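4장. 습식 추출 세척(Skoltley 515 카펫 추출기)

4.1 적용 범위

본 장은 Skoltley 515의 습식 추출 작업 절차를 다룬다. 대상 바닥재는 합성섬유 루프 파일 및 컷 파일 카펫이다. 양모 카펫, 황마 기포 카펫, 접착제 없이 깔아 둔 롤 카펫에는 본 절차를 적용하지 않는다. 경질 바닥의 세척은 6장, 얼룩 전처리제의 선택은 부록 B를 참조한다.

주의: 전원 코드를 연결하기 전에 3장의 조립 점검을 완료해야 한다. 회수 탱크의 플로트가 장착되지 않은 상태로 진공 모터를 가동하면 오수가 모터실로 유입될 수 있다.

4.2 세척액 준비

1. 용액 탱크의 덮개를 열고 거름망이 바닥까지 끼워져 있는지 확인한다.
2. 40 °C 이하의 깨끗한 물을 탱크 안쪽의 하단 눈금까지 채운다.
3. Atinga 저거품 세정제를 용기 라벨의 희석비에 따라 계량하여 넣는다. 계량컵은 기기 뒷면의 걸이에 있다.
4. 물을 상단 눈금까지 보충한다. 세정제를 먼저 넣고 물을 부으면 거품이 발생하여 눈금을 읽기 어렵다.
5. 덮개를 닫고 잠금쇠를 시계 방향으로 돌린다.

참고: 회수 탱크에는 소포제를 한 컵 투입한다. 이전에 샴푸 방식으로 세척한 카펫은 잔류 세제가 많으므로 작업 도중 소포제를 추가해야 할 수 있다.

경고: 표백제, 용제, 인화성 액체를 용액 탱크에 넣지 않는다. 펌프 씰이 손상되며 화재의 위험이 있다.

4.3 건식 진공

1. 가구와 이동 가능한 물품을 작업 구역 밖으로 옮긴다.
2. 업라이트 청소기로 파일 방향과 직각으로 한 번, 평행하게 한 번 흡입한다.
3. 모서리와 걸레받이 주변은 틈새 노즐로 처리한다.

건식 진공을 생략하면 모래와 섬유 부스러기가 젖은 상태로 파일 하부에 남고, 회수 호스의 엘보에 쌓여 흡입력이 떨어진다.

4.4 추출 작업

1. 펌프 스위치를 OFF, 진공 스위치를 OFF 위치에 두고 코드를 접지형 콘센트에 연결한다.
2. 출입구에서 가장 먼 벽면에 기기를 배치한다. 작업은 출입구 방향으로 후진하며 진행한다.
3. 브러시 높이 다이얼을 파일 길이에 맞춘다. 루프 파일은 1, 컷 파일은 2 또는 3이다.
4. 진공 스위치를 켜고 회수 탱크 덮개가 밀착되는지 손으로 눌러 확인한다.
5. 펌프 스위치를 켠 뒤 손잡이의 분사 레버를 당기고 일정한 속도로 후진한다.
6. 구간 끝의 약 한 걸음 앞에서 분사 레버를 놓는다. 진공은 구간 끝까지 유지하여 남은 용액을 회수한다.
7. 다음 구간은 이전 구간과 흡입구 폭의 일부가 겹치도록 시작한다.
8. 전체 구역을 마친 후 분사 없이 한 번 더 흡입한다.

주의: 같은 자리에 분사를 반복하지 않는다. 오염이 심한 구역은 전처리제를 도포하고 라벨에 표시된 시간만큼 기다린 뒤 다시 작업한다. 과도하게 젖은 카펫은 기포층이 변색되거나 이음매가 벌어질 수 있다.

작업 중에는 회수 호스의 투명 구간을 수시로 관찰한다. 물의 흐름이 끊기거나 거품만 지나가면 펌프를 끄고 4.6의 표를 참조한다.
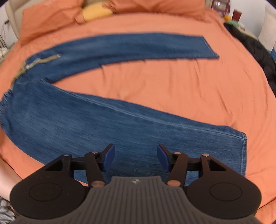
Ulla Kauppinen: 4.4의 8번에서 마른 흡입을 한 번으로 적었는데, 두꺼운 컷 파일에서는 한 번으로 부족합니다. 우리 현장에서는 두 번째 흡입을 첫 번째와 직각 방향으로 합니다. 건조 시간이 눈에 띄게 줄었고, 다음 날 아침에 얼룩이 다시 올라오는 일도 적었습니다. 이 내용을 다음 개정판에 넣어 주십시오.

위 의견에 따라 컷 파일의 마른 흡입 기준을 2회로 변경한다. 두 번째 흡입은 첫 번째와 직각 방향으로 실시한다. 루프 파일은 종전대로 1회로 한다. 직각 방향 작업이 불가능한 폭의 복도에서는 같은 방향으로 2회 흡입하되 이동 속도를 늦춘다.

4.5 건조 및 재개방

1. 공조 설비를 환기 모드로 전환한다. 공조가 없는 구역에는 Petier 송풍기를 벽면과 비스듬히 놓는다.
2. 송풍기 코드가 젖은 카펫 위를 지나지 않도록 벽을 따라 배선한다.
3. 출입구에 미끄럼 주의 표지를 세운다. 젖은 신발로 경질 바닥에 나올 때 미끄러질 위험이 가장 크다.
4. 손등으로 파일 하부를 눌러 습기가 느껴지지 않으면 통행을 허용한다.
5. 가구는 완전 건조 후 복귀시킨다. 부득이하게 먼저 옮길 경우 금속 다리 밑에 플라스틱 받침을 댄다.

참고: 12월부터는 난방으로 실내 공기가 건조하더라도 바닥 슬래브의 온도가 낮아 건조가 지연되는 경우가 있다. 작업 시작을 오후 6시 이전으로 앞당긴다.

4.6 작업 중 이상 증상

증상: 분사가 되지 않음
조치: 용액 탱크의 수위를 확인한다. 수위가 정상이면 거름망을 세척하고 노즐을 분리하여 미온수에 담근다. 노즐을 철사나 핀으로 뚫지 않는다.

증상: 분사 폭이 한쪽으로 치우침
조치: 노즐 팁의 홈이 흡입구와 평행한지 확인하고 손으로 조인다. 교체용 팁의 부품 번호는 546이다.

증상: 회수량이 적음
조치: 회수 탱크 덮개의 개스킷, 호스 연결부, 흡입구의 이물을 순서대로 점검한다. 개스킷이 눌린 채 복원되지 않으면 부품 번호 111로 교체한다.

증상: 진공 모터의 소리가 갑자기 높아짐
조치: 플로트가 작동하여 흡입 통로를 닫은 상태이다. 즉시 진공 스위치를 끄고 회수 탱크를 비운다. 탱크가 차지 않았다면 거품에 의한 작동이므로 소포제를 추가한다.

4.7 작업 후 정리

1. 펌프와 진공 스위치를 모두 끄고 코드를 분리한다.
2. 회수 탱크의 배수 호스를 오수 배수구로 향하게 한 뒤 마개를 연다. 우수관이나 화단에 배출하지 않는다.
3. 용액 탱크에 남은 세척액을 배출하고 깨끗한 물을 하단 눈금까지 채운다.
4. 배수구 위에서 펌프를 작동하여 노즐에서 맑은 물이 나올 때까지 분사한다.
5. 코드를 다시 분리하고 브러시를 탈거하여 감긴 섬유를 제거한다.
6. 두 탱크의 덮개를 연 채로 보관한다. 덮개를 닫아 두면 냄새가 발생하고 개스킷이 변형된다.
7. 작업 일지에 구역, 사용한 세정제, 가동 시간을 기록한다.

누적 가동 시간이 600시간에 도달하면 진공 모터의 카본 브러시를 점검한다. 점검은 Lindale 서비스 창구에 의뢰하며, 사용자가 모터실 덮개를 열 경우 보증이 적용되지 않는다. 동결 우려가 있는 창고에서는 펌프 내부의 물을 완전히 빼낸 후 보관한다. 배출 절차는 7.3에 있다.

4장 개정 담당: Afia Agbeko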